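This site uses cookies to remember your preferences. By continuing to browse, you accept their use.

Does a seasonal flu vaccination given at a workplace clinic appear on my Cakham District health record?

Asked by Efa Owen

I received a flu vaccination in November at a clinic arranged by my employer in Dallberg. My family doctor's office has since sent me a reminder stating that no dose is on file for this season. I have the paper slip from the clinic, which shows the lot number. I would like to know whether I am required to report the dose myself, and whether a second dose would be advised if the record cannot be found.

2 answers

Bello Ezeani
Employer clinics in the district report doses to the registry in batches. The batch from the Dallberg clinics contained 1,012 records, of which 218 were returned for correction, mainly on account of missing dates of birth. A returned record does not appear on the patient's file until the clinic resubmits it. Please bring or mail a copy of the slip to your doctor's office, which may enter the dose by hand. Entries made in this way are normally visible within 16 days. A repeat dose is not generally advised for an adult who holds written proof of vaccination. Questions about your own medical circumstances should be directed to your doctor or pharmacist. The records desk in Voyle accepts inquiries on Wednesday mornings.

Gwawr Trevor
Reminders are sent automatically and may be disregarded.

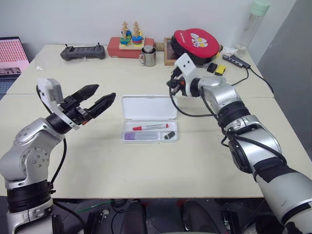
Angharad Jenkins
The previous answer is incomplete. The reminder may be disregarded for this season, but the missing entry should still be corrected, as schools, care homes and some employers consult the registry directly and do not accept a paper slip. Please retain the original and submit only a copy.

Contact the help desk | Copyright Jodau Community Help | Back to top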